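工单：网球赛事直播比分页，赛后“逐分记录”与主裁判电子计分表不一致
提交方：Brultberg 网球公开赛 数据与媒体组
处理方：Salehi 计分系统 二线支持
优先级：高（提交方填写）/ 中（二线改）
状态：处理中，部分关闭

问题描述（提交方原文）

女单第二轮一场比赛，官网比分页显示第二盘 7比5，主裁判平板上导出的计分表是 7比6，抢七小分也有。转播画面上的比分条跟裁判表一致。球员团队先看到的官网，赛后来问，我们答不上来。请尽快说明原因并改正。另外，有媒体已经按官网的比分发了稿。

二线首次回复

收到。先说一句，“官网显示错误”和“计分系统错误”是两件事，请不要在标题里混着写。我们这边的比分数据要经过裁判平板、场边中继、Salehi 主库、Futberg 的分发接口，最后才到官网模板，中间任何一段都可能出问题。麻烦补充：
比赛编号；
官网出错时的页面截图，带时间；
裁判平板的原始导出文件，不要用表格软件打开后另存的版本；
赛后有没有人手工改过比分。

提交方补充

比赛编号 1523，4 号球场。截图和导出文件已上传。手工改过比分的人：没有。

二线记录，第一次排查

导出文件是完整的，一共 376 条事件，从热身结束到赛末握手，序号连续。按文件重放，第二盘确实打到抢七。裁判平板这一端暂时排除。

主库里同一场比赛只有 364 条，少 12 条。缺的全部集中在第二盘第十二局开始以后，后面抢七的记录倒是在的。也就是说，主库知道有抢七，官网却显示 7比5，这个说不通。如果只是丢数据，页面应该停在 6比5 或者报错，不会自己算出一个 7比5 来。

对“没有人手工改过”这句话持保留意见。请现场再核对一遍操作员账号的登录情况。

提交方回复

操作员都问过了，都说没有动过。我们认为是网络问题，当时 4 号球场的中继断过一次，场馆网络承包商 Gandia 已经承认。能不能按网络故障结案？

二线回复

不能。断线我们看到了，持续时间很短，中继恢复后会自动补传，这个机制用了好几个赛季。断线最多解释为什么晚到，解释不了为什么没到，更解释不了那个 7比5。Gandia 承认断线，等于承认断线，没有承认别的。

另外，“都问过了”不算日志。请导出操作员后台的审计记录。 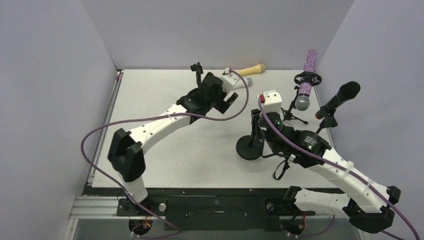
附图：工作台现场，左侧机械臂与紫色线缆

二线记录，第二次排查

审计记录收到。14:40 左右，后台有一次“强制结束本局”操作，账号是共用的备用账号，所以查不到具体是谁。操作对象就是第二盘第十二局。顺序还原如下：

中继断开，后台页面停在 6比5，领先方发球局之外的分数不再跳动。
有人在后台点了“强制结束本局”，系统把这一局判给领先方，于是得到 7比5。
中继恢复，开始补传第十二局的事件。主库发现这一局已经被人工关闭，按规则拒收，12 条全部进了拒收队列。
抢七的事件属于新的一局，主库照收，只是比分字段已经锁定，没有重算。

拒收队列里正好能找到那 12 条，内容与裁判平板导出一致。丢失一说不成立，它们一直在那里，只是没有提醒任何人。

提交方回复

备用账号当时谁在用，现场无法确认。我们的理解是，系统不应该允许在断线的时候强制结束一局，这属于产品缺陷。

二线回复

一半同意。断线状态下按钮应当变灰，或者至少弹一个确认框，这一条已经转给开发。但备用账号的密码贴在计分室里共用，这不是产品缺陷。赛前的检查表上有“每名操作员使用个人账号”一项，贵方打了勾，请说明这个勾是怎么打上去的。

修复步骤（已执行）

1. 对该场比赛解除比分锁定。
2. 从拒收队列取回第十二局的事件，按原序号写入主库。
3. 以裁判平板导出为准，全场重算。
4. 通知 Futberg 清除分发接口的缓存，重新推送。
5. 官网比分页人工核对：第二盘 7比6，抢七小分显示正常。

第 4 步第一次没有成功。Futberg 回复“已清除”，但官网仍是旧比分。追问之后才知道，他们清的是测试环境。第二次清除后恢复正常。以后凡是收到“已清除”三个字，请自己刷新页面看一眼再回复工单。

提交方追问

技术统计那一栏现在还是不对，一发成功率和非受迫性失误跟转播给的数字有差别。是不是重算没有做完？

二线回复

重算做完了。一发成功率与裁判平板逐条核对过，没有差别，转播方用的是他们自己的统计员，口径不清楚，我们不对别人的数字负责。非受迫性失误本来就是人工判断，两个人坐在同一片看台上都能记出两个结果，拿它来证明系统有错，证据不足。如果贵方坚持，请提供转播方的逐分表，我们可以逐分比对。只给一个总数没法查。

提交方回复

逐分表转播方不愿意提供。这一条先放着。

二线记录，同类问题检查

用同样的条件扫了本届赛事的其他场次：人工关闭的局，并且拒收队列不为空。又查到一场双打，外围球场，情况相同，只是被强制结束的那一局结果碰巧和实际一样，所以比分没错，发球统计少了几分。已一并补回。提交方此前表示“其他场次都正常”，不知道依据是什么。

遗留事项

备用账号停用，由提交方执行。截至本条记录，该账号仍可登录，请处理。
断线时禁用“强制结束本局”，开发已受理，版本未定。开发的说法是“下个版本会有”，这句话二月份也说过一次，所以此项不关闭。
拒收队列增加告警，已在测试环境打开，正式环境等赛事结束后再上。
Gandia 提交的断线说明只有一段话，没有交换机日志，已退回重写。
媒体更正由提交方自行联系，不属于本工单范围。

提交方最后留言

比分已确认正确，谢谢。申请整单关闭。

二线回复

比分部分关闭。备用账号和 Gandia 的日志没有到位之前，其余部分保持打开。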